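Trornwood Small Homes Pilot
Progress report to the Warrier Fund, period ending February
Prepared by Bhavana Unnithan, project lead

Where we are

Four of the six homes on the Sodell lot are occupied. The other two have roofs and windows but no power, and I would not count on either before spring. The last report said all six would be open by now. I signed that report, and I thought the date was optimistic even then.

Space

Each home is 314 square feet. The brochure calls this "all the room you need." Residents are less sure. Two households have asked for outdoor storage, and one has rented a unit across town for 83 dollars a month, which eats into the savings we promised them. I'd like the fund to stop using the brochure line until we have a full year of interviews.

Costs

Site hookups are the problem. Water and sewer ran to more than 606 dollars per home above the estimate, and the builder's explanation (rocky soil) doesn't match the survey we paid for. I have asked for the invoices and received a summary. We are holding the final payment.

The Vavby loft kits went in without trouble. The ladders are steep, though, and one resident already sleeps on the sofa downstairs. A loft that goes unused is an expensive shelf.

Waiting list

We have 13 names. Last fall that was presented as proof of demand. I called everyone on it, and five wanted a backyard guest house, which we don't build. The real list is eight.

Moving-in classes

Attendance at the downsizing and folding sessions was good. Whether they change how people live in a small home is another matter — I have seen no evidence yet, and a sign-in sheet isn't evidence.

Next period

Finish power to homes five and six. Settle the hookup bill. Price a shared storage shed, with two quotes this time. I am not asking for more money until the invoices arrive.
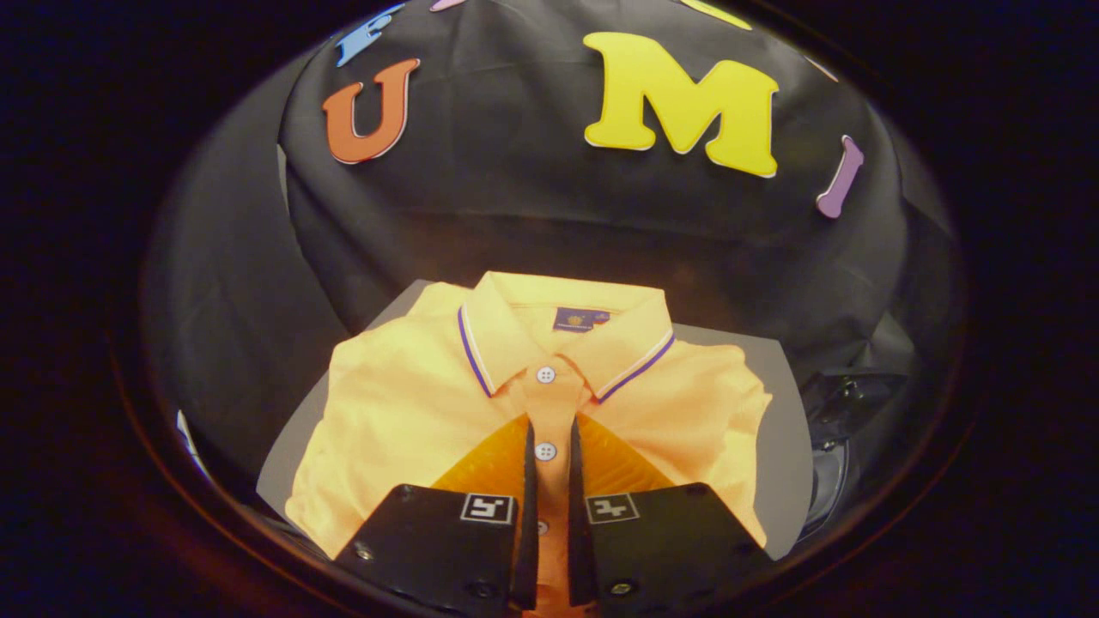
Orange polo shirt, folded, with striped trim on the collar.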